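How We Measured the Night Sky Over Novville (and What We Learned About Our Own Streetlights)

Student project report, second-year environmental studies

Project group: Teodora Matić, Alper Akyol, Panagiotis Gashi. Written up by Teodora.

342 shares | 4 comments

We use cookies to remember your reading preferences. By continuing you accept our cookie notice. Manage settings

Background

The three of us grew up in places with very different skies. Alper comes from a farming village where you can walk outside in your socks and see the Milky Way over the barn. Panagiotis grew up six floors above a bus depot. I am somewhere in the middle, and when I was a kid I could find Orion and the Big Dipper and thought that was pretty much all there was! So when our course asked for a field project with repeated measurements, we picked light pollution before the class was even over.

Our question was simple. How much does the brightness of the night sky change as you go from the middle of Novville out to the edge of town, and can we link any of that change to the kind of streetlights being used?

We had a second question that we added later, about what happens after the shops on the main street turn off their signs. I will get to that one, because it ended up being my favorite part of the whole project.

What light pollution is

Light pollution is any artificial light that goes where it isn't needed. Some of it shines straight up. Some of it bounces off the pavement, or off snow, and then goes up. Dust and water droplets in the air scatter it back down to us, and we see it as a glow. Astronomers call this skyglow. It washes out faint stars the same way a lit room makes it hard to see out a window.

It affects more than stargazers. Moths circle lamps instead of feeding, birds that migrate at night can lose their way, and bright light late in the evening can make it harder for people to sleep. We had a whole chapter of reading on this and I will spare you most of it, but Panagiotis got so interested in the moths that he is now planning his own project on them for next year.

Choosing our sites

We picked 5 sites along one line, starting at the market square and ending at the gravel lot by the Jirklow trailhead. The sites were:

Site A, the market square, next to the fountain
Site B, the school parking lot
Site C, the footbridge over the creek
Site D, the end of the bus line
Site E, the Jirklow trailhead

We wanted each one to have a clear view straight up, with no tree branches and no lamp directly overhead. This was harder than it sounds. Site B had to be moved twice. The first spot was under a floodlight that came on whenever we walked past it, and the second one was fine until we noticed a big maple that would be in the way once it had leaves. The final spot is by the bike racks.

Site C is the prettiest. There is a place on the footbridge where the creek is loud enough that you can't hear the road, and on the first clear night we stayed there a good while after we had our readings.

Equipment

We borrowed a handheld sky brightness meter from the physics department. It gives a number in magnitudes per square arcsecond, and the thing to remember is that the scale runs backward - a higher number means a darker sky. All three of us got this wrong at least once in our notes, and there is a page in the logbook where the market square is proudly labeled "darkest."

We also used:

a red flashlight, so our eyes could stay adjusted
a notebook and two pencils (pens stop working in the cold)
a cheap thermometer
a star chart with Orion on it, for counting visible stars by eye
a thermos, which I insist is equipment

Method

We went out on clear nights in February with no moon in the sky. At each site we waited for our eyes to adjust, held the meter above our heads pointing straight up, and took a set of readings. We threw out the first reading each time, because the meter had usually just come out of a warm pocket, and averaged the rest. One person read the number out, one wrote it down, and the third repeated it back. That last step came from Ankica Shehu, our lab instructor, who told us she once lost a week of data to a seven that looked like a one. We took her advice and we're glad we did!

For the star counts, each of us looked at Orion separately and compared what we could see with a set of printed charts. We didn't share our answers until everyone had written theirs down. Alper has better eyes than the rest of us, or more practice, and he nearly always picked a darker chart than I did. We report the middle answer of the three.

Getting the whole line done in one evening took planning. The bus to Site D runs less often at night, and the last bit out to the trailhead has to be walked. Panagiotis's cousin, Panagiotis Đorđević (yes, they share a first name, and yes, the logbook is confusing), drove us on two of the nights, and without him we would have had half as much data.

Results

The sky got darker at every step away from the square. That was what we expected, but it was still a thrill to see it come out so cleanly on the graph. The biggest jump was between Site C and Site D. We had guessed it would be between A and B, where the shops end.

When we walked the stretch between C and D in daylight, we found a likely reason. Up to the footbridge, the streetlights are the older round globe type that send light in every direction, including up. Past the footbridge they change to flat, shielded lamps made by Ivanov, which point down and have no glass bulging out underneath. The lamps are spaced the same distance apart as far as we could tell. So two streets with a similar number of lights had quite different skies above them.

I want to be careful about this. There are also fewer houses past the footbridge and hardly any traffic, and with only one line of sites we can't pull those things apart. If we did it again we would choose two neighborhoods of the same size, one with each type of lamp.

The eye counts agreed with the meter at four of the sites. At Site B they didn't. The meter said the sky was a little darker than at the square, and our eyes said it was the same. We think the windows of the gym, which were lit every night we went, spoiled our night vision without adding much light overhead.

The shop sign test

Most of the shops on the main street have signs that switch off at 11 p.m. We stood at Site A on one evening and took a reading every few minutes on both sides of that time. The line on the graph is flat, then there is a step, then it is flat again. You can see the signs go off in the numbers! Alper did a small dance next to the fountain.

The step isn't large, and the square is still the brightest of our sites after it. But it happened with no new lamps and no money spent, just a timer. We later asked at Jilto, the furniture store with the tallest sign on the square, whether they would think about turning theirs off earlier. The manager was friendly and said she would bring it up with the owner. We haven't heard back yet.

Light at home

The last part of the project was a short home survey, where we asked classmates to look at the light in and outside their own houses. It was meant to be a side task, but we got more back than we had planned for. People wrote to us about porch lights that had been on since before they moved in, and about a neighbor's garage lamp that lit up a bedroom like a stage. 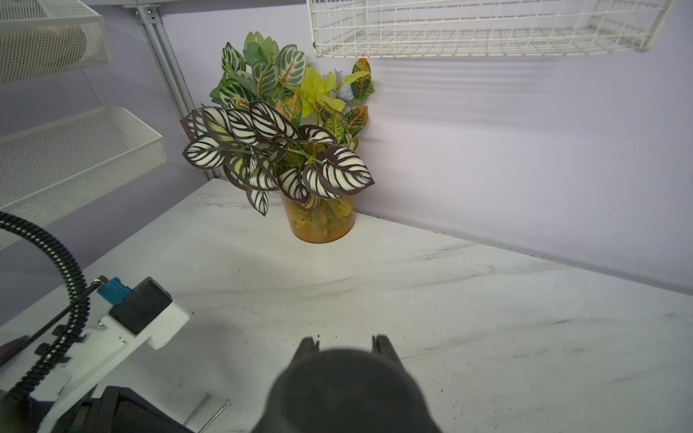
One thing that came up over and over was how few people had ever chosen their outdoor light. It was there when they arrived, it had whatever bulb the last person bought, and it was left on out of habit. Several classmates swapped to a warmer bulb or put in a motion sensor after filling out the survey, which we had not asked them to do. Blue-white light scatters more in the air than warm light does, so a change of bulb can help even if the lamp stays on just as long.

Indoor light matters less for the sky, but it isn't nothing. A big window with no curtain throws a surprising amount of light onto the yard. My own mother now closes the kitchen blinds at dusk and reports this to me by text message.

What went wrong

Clouds, mostly. We lost more nights than we used. Clouds over a town reflect its light back down, so a cloudy night reads much brighter and can't be compared with a clear one. We also forgot to write down the temperature on one night, and we dropped the meter in the snow at Site E. It seemed fine afterward, and the readings matched the earlier ones, but we marked that night with a star in the table to be fair.

What we would like to do next

We want to repeat the whole line in summer, when there is no snow to reflect light and the trees are full. We would also like to add the second neighborhood I mentioned. Alper wants a fixed meter on the school roof that logs all night. I want to go back to the footbridge.

Thanks to Ankica Shehu for reading two drafts, to the physics department for the meter, and to Panagiotis Đorđević for the rides.

Comments (4)

creekside_walker: I cross that footbridge most evenings and never noticed the lamps changed. Went and looked last night and you're right, it's obvious once you see it.

M. in Site B territory: The gym lights are on for badminton. I'll ask if they can pull the shades!

dobson_dave: Nice work. Did you have anything for dew on the meter lens? It can throw your readings off quite a bit on damp nights.

Teodora: @dobson_dave we wiped it between sites but didn't have a proper cover. Adding that to the list for summer, thank you!

Get new student reports in your inbox. Enter your email to sign up for our newsletter. You can unsubscribe at any time.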